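Open day at Ukari, Wednesday afternoon

I went because Ayane Sasaki had a spare place and because the leaflet promised "the whole story of a cap". I have sat through a few whole stories. Ukari packs and finishes small plastic parts for other firms, Andetti and Sutherland among them, and opens its doors once a year in March.

The first stop was the finishing table, where we spent longer than planned.
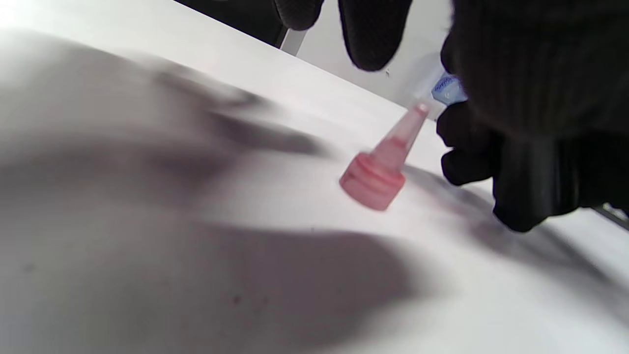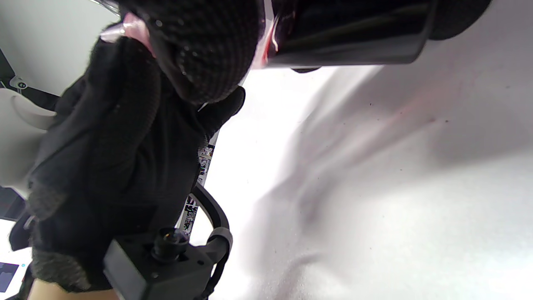 The nozzle caps

Pink, with a ridged collar at the bottom and a long see-through cone on top. They call the colour Pranari rose and were oddly proud of it. I asked what was wrong with white and got a speech on shelf appeal.

The work at the table is done in black knit gloves, on a white top. The white I understand, as a pale surface shows up dust and stray bits well enough. The gloves I was less sure about. They look warm and a bit fuzzy, and I'd have thought fuzz was the last thing you want near clear plastic. Our guide said they were "lint-controlled". Perhaps they are – she didn't have a figure for it.

The numbers

We were given plenty of others. A tray holds 24 caps, a carton holds 362. I did the sum on the back of my leaflet and 362 doesn't divide by 24. When I raised this I was told the last tray is "made up by hand", and the group moved on rather quickly. A poster by the door claimed 100 per cent of caps are checked by eye. In the time we stood there I saw nothing that would prove it or disprove it.

The rest of the tour

A corridor, a store room we viewed from the doorway, and a film. Tea was £4 with a biscuit, at an open day, which I think is cheek.

Worth going?

If you like small objects and don't mind being sold to, yes, for the table alone. Ayane liked it more than I did and came away with a free tote bag. Parking is behind the building and badly signed.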